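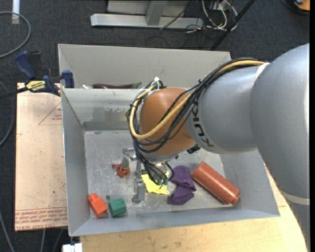

One berth holder asked whether the minutes of the previous meeting could be taken as agreed when the paragraph on winter storage still said that boats would be lifted "by arrangement". In the berth holder's view the wording agreed in the room had been "by arrangement with the harbour office, in writing". The Chair accepted the point. The paragraph was amended and the minutes were then agreed.

PROLINPORT HARBOUR USERS' MEETING
Minutes of the spring meeting, held in the upper room of the harbour office

Present: the Chair, the Harbour Master, the Clerk, representatives of the berth holders, the fishing fleet, the sailing club and the rowing club, and members of the public.

Apologies were received from the pilot boat crew and from the owners of the ferry Nestar.

Matters arising

The Clerk reported that the lamp at the head of Ragab Steps had been replaced. The handrail on the lower flight was still loose. The Harbour Master said that a repair had been ordered and that the lower flight would stay roped off at night until it was done. The sailing club asked that a notice be put up on the seaward side as well, as crews landing from tenders could not read the present one until they were already on the steps. Agreed.

The request for a second fresh water tap on the inner pontoon was carried forward. The price received had been higher than expected and a further price was being sought.

Dredging of the inner basin

The Harbour Master introduced the report on silting, which had been sent out with the agenda. The survey boat Sonance had taken soundings along the inner basin in the late winter. Depths beside the west wall were less than those shown on the harbour plan, and some of the larger boats were sitting on the bottom at low water springs. The middle of the basin had changed very little.

It was proposed that the west wall and the approach to the slipway be dredged in the autumn, after the main season and before the winter lift. The work was expected to take 13 working days, weather permitting. A total of 21 boats would have to be moved while it was going on.

The representative of the fishing fleet said that the fleet supported the work but could not accept the autumn dates as drafted. Several boats landed their heaviest catches at that time of year, and moving them to the outer wall would mean a long carry to the ice store. The Chair asked whether the fleet could remain on its usual berths if the dredger worked from the slipway end first. The Harbour Master thought this possible, but wished to speak to the contractor before giving an undertaking.

A member of the public asked where the spoil would be taken. The Clerk replied that it would go to the licensed ground offshore and that none would be placed on the foreshore. A copy of the licence could be read at the office during opening hours. 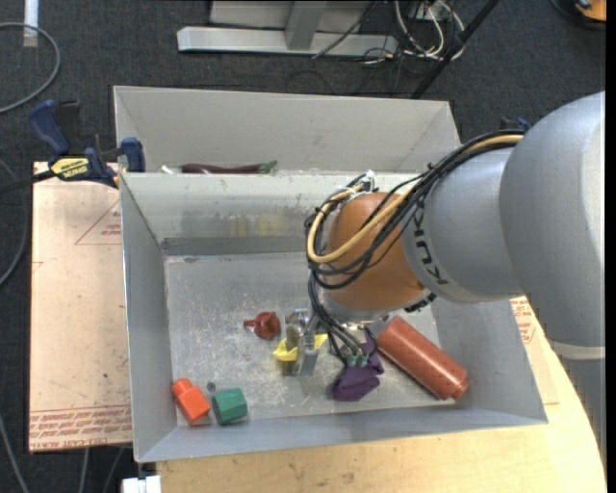 There was further discussion of the cost. The Clerk explained that the dredging reserve would meet the larger part, with the rest to be found from mooring fees over two years. The harbour had 289 paid moorings at the last return. The berth holders' representative said that any increase ought to be shared across all of them, visitors included, and asked for this to be recorded. The rowing club, whose boats are kept ashore, asked that the slipway charge be left alone.

It was resolved that the dredging should go ahead in principle, that the Harbour Master should ask the contractor about the order of work, and that a revised timetable should be sent to all users by the end of May.

Ferry berth

A letter from the owners of the Nestar was read out. The owners wished to bring the first summer sailing forward to 7.30 in the morning. They stated that passengers had asked for it and that the ferry would be clear of the berth before the fishing boats returned.

The sailing club raised no objection. The berth holders' representative said that people sleeping aboard on the nearest pontoon had complained last season about the ferry's engine being run for long periods alongside. The Harbour Master agreed that this had been a nuisance and suggested that the earlier sailing be allowed for one season, on condition that the engine was not started until boarding had begun. The ferry's horn was also mentioned. The harbour rules already limit its use to leaving the berth and to poor visibility, and no change was thought necessary.

Agreed, subject to the condition above. The Clerk to write to the owners.

Speed in the fairway

The rowing club reported that small motor craft were again passing at speed near the outer mark, chiefly in the early evening. A junior crew had shipped a good deal of water on one occasion. The Harbour Master said that the patrol launch had spoken to the drivers of several craft and that most appeared to be day visitors launching from the public slip. The speed limit was printed on the back of the launching ticket, where few people were likely to read it. It was agreed that the limit be printed on the front, in larger type, and that a board be placed at the top of the slip.

A proposal to move the outer mark further from the rowing course was not supported. The fishing fleet pointed out that boats entering at night steer by it.

Any other business

The sailing club gave notice that its regatta would need the visitors' pontoon for one weekend in the summer. The office would publish the dates once the tides had been checked.

Attention was drawn to nets left on the quay beside the fuel berth. Owners are reminded that gear must be kept behind the yellow line and that the harbour office may move it without notice.

The next meeting will be held in the autumn, on a date to be given on the harbour noticeboard. The meeting closed at 9.10 in the evening.

Filed under: Harbour news, Meetings and minutes, Dredging

Search this site Enter a word or phrase Go

Comments

Westwallmooring
Glad to see the west wall being dealt with at last. We have been aground at every big spring tide this year. Will those of us being moved get a choice of where we go?

Tern
The board at the public slip needs to be where you stop the trailer. If it goes by the ticket machine it will be hidden by the queue.

Pontoon B
Half past seven is fine by me if the engine rule is kept. Who do we ring if it isn't?

Harbour Office
Pontoon B, please ring the duty line shown on your berth card. Westwallmooring, letters about temporary berths will go out with the revised timetable.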